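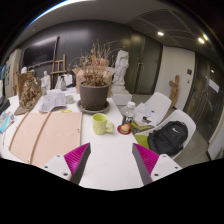
Mug, bottle, coaster, plant. Tonight's syllabus.

Thread on house rules for hand-held gripper work, which I have been writing for the Clomden setup since July and which have now reached 12 entries. I was told to keep it to one page. It is one page if you like small type.

Rule 1. Start with the fingers open and the target between you and the clutter. Everyone agrees with this rule and then starts wherever their arm happens to be.

Rule 2. Upright bottles get taken by the body, one finger each side, cap left alone. Corkent's old sheet said "grasp securely," and I'd like to meet the person who read that and thought, ah, I'd been planning to do it insecurely.
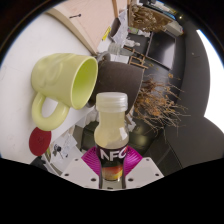 Rule 3 is about mugs. A mug on its side is a valid state. Log it as "lying," leave it lying, carry on with the bottle. Do not reach in with your free hand and tidy up. I know. I want to as well.

Rule 4: same goes for bottles. If it's on its side when you open the session, write that down before you touch anything. The Bunnag draft wanted a separate form for this. The Bunnag draft wanted a separate form for most things.

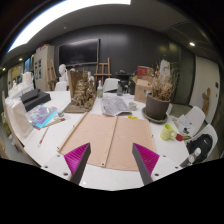 Rule 4, bottom right, by the chairs.

Rule 5. Leave the background alone. Art, paperwork, dead-looking plants, your bag on the chair: all fine, provided nobody moves them halfway through a session. I got 70 comments on this one. Most were from people defending their right to move a chair.

Rule 6. Hold for 2 seconds before you lift. A real 2 seconds. If you're counting in your head you're going too fast, and if you're counting out loud please do it in another room.

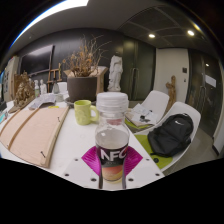

2 min read

That's what the Nikcombe page says at the top of the full version, by the way. Whoever worked that out skipped the appendix.

The other 6 rules are mostly about file names, so I'll spare you. The short form: no spaces, no "final," no "final2."

Open question for people who do this daily: do you log a grip above the label and a grip on the label as the same grasp? I have them as two. Clomden has them as one. We are both being very polite about it.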